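Vatenham Holiday Cottages
Changeover safety checklist, Prinaron Cottage
Inspection date: October 29, 2020
Key: P = pass, A = action needed, N/A = not applicable

OUTSIDE AND ENTRANCE

1. Path and steps clear of leaves and moss. A
Second step is green along the back edge. Scrub before the next arrival and put grit in the bin by the gate.

2. Outside light comes on at dusk. P

3. Handrail firm. P
Tightened in February and has stayed tight.

4. Key safe opens and closes freely. A
Stiff on the last digit. Dry lubricant only, no oil. Code changed after inspection and entered in the office book.

HALL AND STAIRS

5. Smoke alarm sounds on test button. P
Replace-by date on the unit is past the end of next season. Leave as is.

6. Stair carpet fixed at every tread. P

7. Stair gate fits and latches. N/A
Kept in the shed, put up on request.

SITTING ROOM

8. Stove door seal and glass sound. P
The Juntunen stove was swept before the inspection. Certificate is in the house folder.

9. Carbon monoxide alarm present and tested. P

10. Log basket at least a metre from stove. A
Guests had moved it next to the hearth. Moved back. Add a line to the welcome sheet.

11. Sockets and leads undamaged. P
The extension lead behind the television is rated at 3000 watts. No heaters to be run from it.

KITCHEN

12. Fire blanket on wall and in date. P

13. Fridge at 5 degrees or below. A
Reading was too high with the dial at 2. Turned up one notch. Cleaner to take another reading before guests arrive and write it on the card.

14. Cooker hood filter clean. A
Greasy. Wash or replace. Spares are Plolleria pattern, in the cupboard under the stairs.

15. Tea towels and hand towels clean and whole. A
Anything with loose threads comes out of use. Long threads can catch on cupboard handles and get into the washing machine filter. Check hems and corners as well as the middle. Cut-up towels go in the rag box, which is kept away from the cooker. 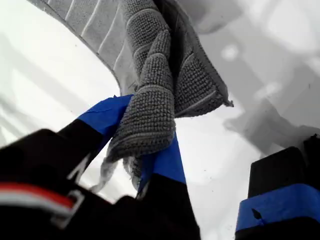 BATHROOM

16. Hot tap temperature safe at basin and bath. P
Mixing valve working. Run each tap for two minutes after any empty week.

17. Bath mat grips when wet. A
Suckers have gone hard at one end. New mat needed.

18. Extractor fan runs and stops. P
Noisy but pulling air. Tissue held to the grille stays put.

19. Door lock can be opened from outside. P

BEDROOMS

20. Window restrictors fitted and working. P
Back bedroom one needs a firm push to engage. Mention it at the next inspection if it gets worse.

21. Bunk ladder and guard rail secure. P

22. Bedside lamps, correct bulbs, no scorch marks. P

PAPERWORK

23. Emergency numbers and full address by the phone. A
Sheet is missing the postcode. Reprint.

24. Gas and electrical certificates in folder. P
Electrical report reference ends 2049. Copy also held at the office.

Actions under 1, 13 and 23 to be done before the next booking. The rest by the end of the month after. Return the signed sheet to the Vatenham office with receipts attached.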